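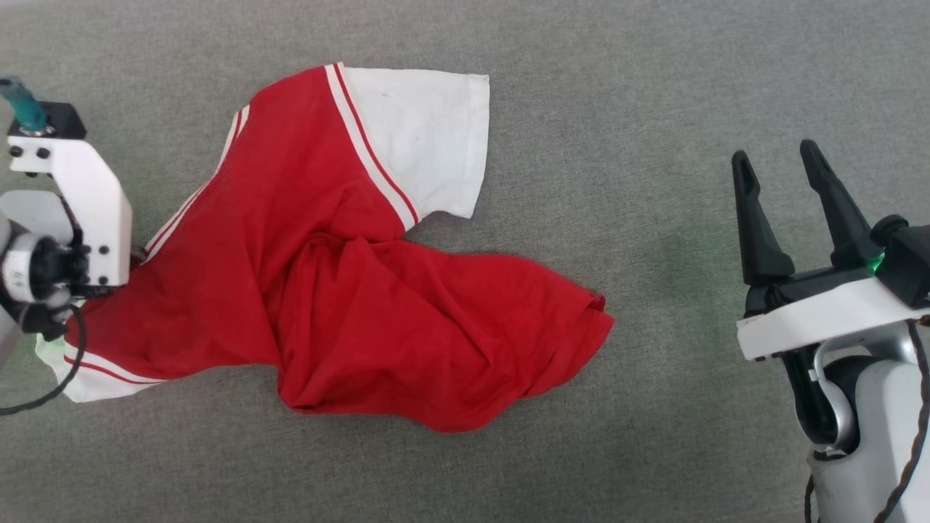
Progress Report: Sadholm Textile Reuse Program
Reporting period: through May
Prepared by Uriel Contreras for the Onumus grant office

1. Collection
Donated clothing received during the period came to 1,156 items, all through the Sadholm and Bangera drop-off points. The Bangera point opened in the second month of the period. Collection is on Monday-free scheduling at neither site; both accept goods daily until 6 p.m.

2. Sorting
Of the first 100 items inspected, 74 were graded fit for resale. The remainder went to fiber recovery. Red and other strongly dyed cotton is now held in a separate bin, as requested by the recovery contractor.

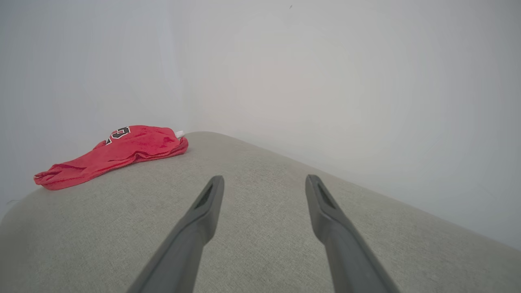 Photo: Thomas Dal Bello

3. Budget
Spending is within the approved amount. Transport costs exceeded the plan in April and were covered from the storage line. No change to the total is requested.

4. Open items
The lease on the Preditthorpe storage unit is unsigned. The landlord has asked for 4 months' rent in advance, and a revised offer is pending. Grading sheets for the Bangera point will be sent with the next report.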